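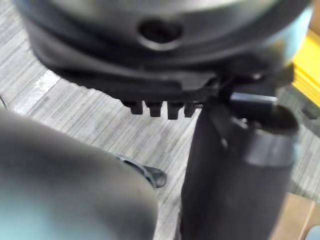
Sachiko thinks we should send the Candex kit back before the trial runs out, and she said so twice on the phone before I had my shoes off. Her case is that 2,000 dollars is a lot for a gripper and a wrist camera when the software still wants a login every morning. I told her I'd write down what I did with it today and we could argue from that.

28 May 2026

Started at nine. Updated the controller first, as Virgilio asked, and it took two tries. The second one went through after I swapped the network cable for the short one. Calibration was quick. The kit walks you through it on the tablet and the steps are in the right order now – in the old manual step four came before step three.

Worked down on the carpet again. I want to know how the fingers do close to the floor, and the Sutgate rep was vague about it when he came by. From the wrist the camera gets in very near. On the big dark round housing I could make out the lip of the oval opening, and the four teeth on the bracket came up crisp against the gray carpet. The finger itself is a blur and takes up a good part of the lower left. Dindo says the Pascual camera has the same trouble and you learn to look past it. I would still like to be able to tilt the mount a few degrees. The bracket that comes in the box has one fixed angle, and the adjustable one is sold separately for 87 dollars.

Dark parts are the hard case. Black next to black, and where the housing, the bracket and the column come together I can't separate one small fitting from the next. I wrote to support and asked if exposure can be set by hand. They promise an answer in 48 hours. Last time they kept to it, so no complaint there.

The finger pads are good. Smooth, easy to wipe, and changing a pair takes one hex key. I have no opinion on how long they last, and won't have one by the end of a trial this short.

Lunch late. Rodel called about the invoice and I said to hold it until Monday.

In the afternoon I read the service plan. On-site repair is included for the first year, then it's by quote. Prirka offers less but prints the prices. Nataša will ask Candex for a number in writing.

My vote tonight is to keep it if they can fix the login and the exposure, and to pay for the adjustable bracket either way. Need to call Sachiko back before she leaves for work.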